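Tondton Card Register: Frequently Asked Questions

Submitting, listing and trading baseball cards through the register
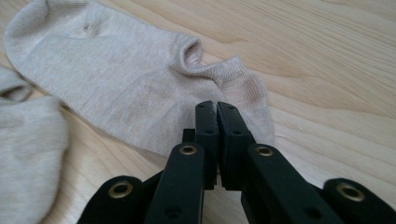

Beige ankle sock on a pale wooden surface.

Which cards can be entered in the register?
Any minor league or spring training card with a printed number. Unnumbered team issues go in the Stovari supplement, which has its own form.

How many cards may I list?
The limit is 1,000 per account. Duplicates count towards it. A complete team set entered as a set counts as one listing.

Do I need to scan both sides?
Yes. The number and the copyright line are normally on the back, and entries without a back scan stay in the pending queue. Scan outside the sleeve, at the highest setting your scanner offers.

A player changed clubs after the card was printed. Which club do I enter?
Enter the club shown on the card. The player's present club and level belong in the notes field, which can be edited at any time.

How is condition graded?
Owners grade their own cards on the Simero scale, from 1 to 40. Corners, edges, surface and centring are marked out of ten each and added together. Print lines are treated as surface faults. A card signed after issue is graded as if the signature were absent, and the signature is noted separately.

Can I list a card graded by an outside firm?
Yes. Enter the firm's grade in the notes and leave the Simero boxes blank.

How do trades work?
Both owners mark the trade as agreed, then post within three working days. Team sets of more than 40 cards must be sent by a tracked service. The listings transfer when both parties confirm receipt.

What happened to the Montoya checklists?
They were merged into the main register in May. Old Montoya numbers still work in the search box if you type the letter M first.

I have found an error in a checklist. Who corrects it?
Send the set name, card number and a back scan to Nataša Nikolaidis through the contact form. Corrections need two matching scans from different owners before they are published.

Page last revised 29th October.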